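**Gustura Review of Military History – Editorial Board, October meeting**

The chair opened the meeting at 3:00 p.m. The minutes of the previous meeting were approved without change.

**1. Book reviews**

The board considered the review of Samarakoon's study of the Bindau garrison in the siege of 1394. The reviewer praises the use of the town's grain accounts but finds the chapter on the relief force thin – it rests on one chronicle. The review was accepted at its present length, with 100 words to be added on the maps.

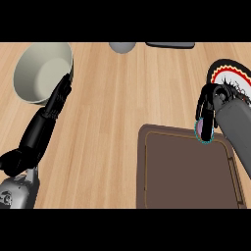
Hae-won Ha asked whether the reviewer had checked the garrison figure of 200 against the muster roll, as the chronicle gives no source for it. The editor will raise the point before proofs are set.

**2. Books received**

The second volume of the Pekano letters has arrived. Two reviewers were suggested, and the editor will write to the first this month.

**3. Style sheet**

Place names will follow the spelling used in the book under review. Agreed.

The meeting closed at 4:20 p.m.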